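Gellholm payroll bureau opens tax code helpline

October 16, 2019 — Payroll bureau Gellholm has opened a telephone helpline for employees who believe their tax code is wrong. It will serve staff at 138 client firms and be run from the Oltden office.

"Many people wait until March to query a code, and by then most of the year's tax has been taken," said Juniper Montoya, head of payroll services. The bureau handled more than 400 such queries last year — most concerned a second job or a former company car.

Callers should have a recent payslip to hand.

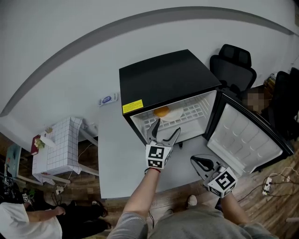
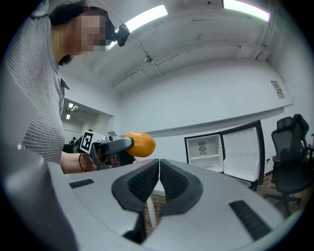
Can the helpline change my tax code?
Only HMRC can change a code. Helpline staff will explain the figures and what to tell HMRC.

204 shares
2 comments

pensionerpete: Is it open to people with two pensions?

Dvorak: Mine was wrong for 8 months. Good idea.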